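Duvet keeps bunching up inside the cover
Household and Laundry > Bedding

tredley_jo
Started this thread April 5, 2020
We bought a king size duvet for a double bed so that we'd stop fighting over it. The duvet itself is fine. The trouble is that by morning it has slid down inside the cover and I'm left holding two layers of empty cotton at the top. I shake it out every day and it does the same again that night. Cover is a Zaketti one, buttons at the bottom, no ties inside. Is there a fix that doesn't mean buying another cover?

Rui Baptista
Check the sizes first. King covers are not all cut the same and neither are the duvets. Lay the duvet on top of the empty cover on the floor. If the cover is bigger by more than a hand's width then nothing you do with buttons will help much.

marrowfat
Sew ties in. Cotton tape, 30 cm lengths folded in half, one stitched into each inside corner of the cover. Then loops on the duvet corners. I did ours in June and have not had to shake it since. Takes an evening.

hollins9
Or use safety pins and be done in five minutes.

marrowfat
Pins rust in the wash and they tear the duvet. I had one come open in the night as well. Wouldn't go back to them.

hollins9
You take them out before you wash it. I've used the same 6 pins for years and never had a tear. Big ones, the nappy sort, with the locking head. Put them through the seam allowance where the fabric is doubled and not through the filling.

tredley_jo
Measured it. Cover is 9 cm wider than the duvet and a bit longer too. So that's part of it. I'd rather not take it in as it has piping round the edge.

Rui Baptista
Piping is a pain, agreed. You could take it in at the bottom edge only and leave the sides alone. Most of the sliding is lengthways.

kestrel_lane
Does it happen with a different cover? We had this with a sateen one because it was so slippery. Put the same duvet in brushed cotton and it stayed where it was.

tredley_jo
Only got the one cover in king at the moment. The old ones are all double. Two from the bedroom:
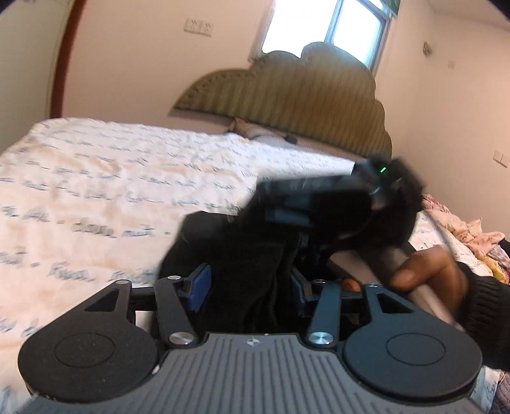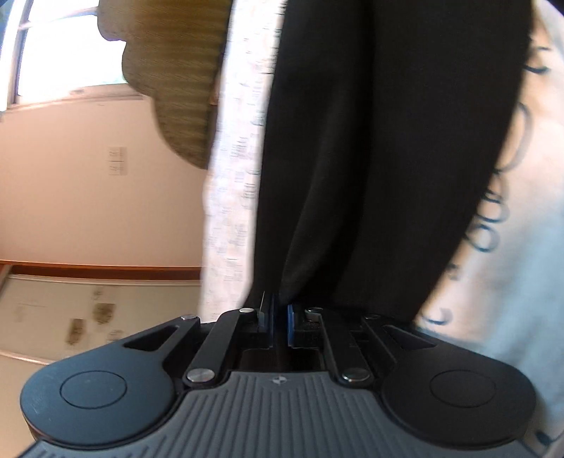

The Zaketti label just says cotton, 60 wash. It does feel quite smooth, so kestrel might be on to something. I'm leaning towards ties in the top two corners to start with and seeing how that goes.

marrowfat
Two at the top will do most of the work. Add a third halfway along the top edge, that's where ours used to sag.

kestrel_lane
If you are doing ties, wash the tape before you sew it on. Mine shrank and puckered the corners.

hollins9
Still say pins. Try them for a week and if you hate them you've lost nothing.

Rui Baptista
That's fair as a test. If pinning the top corners stops it then you know ties will work, and you haven't unpicked anything.

tredley_jo
OK, pins first, then ties if it works. Is ordinary polyester thread all right for the tape or does it need to be something heavier?

marrowfat
Ordinary is fine. Go over it a few times in a small square with a cross through it.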